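About Lallden

Lallden tests home robot kits before people spend money on them. Welington Macedo started it after buying a kitchen helper that did well in the sales video and badly at his house.

We don't sell robots, and we don't take a cut from anyone who does. Makers send a kit or we buy one, and it gets up to 20 days in ordinary kitchens. Our September round covered 2 arm kits, the Carkska and the Broltine. We logged 1,504 attempts at small jobs like opening a drawer or moving a bowl. Both makers call their product "ready for your home." We would like to see whose home they mean.

Claims we can't repeat don't go in our reports — and that cuts most of the brochure.

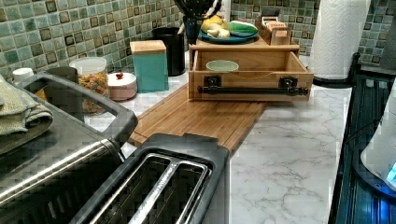 A full report costs $900 for makers and nothing for households. Paying gets a maker the data, and no say in the wording. Thongsuk asked for a softer summary last year and did not get one. We still test their kits, and they still complain.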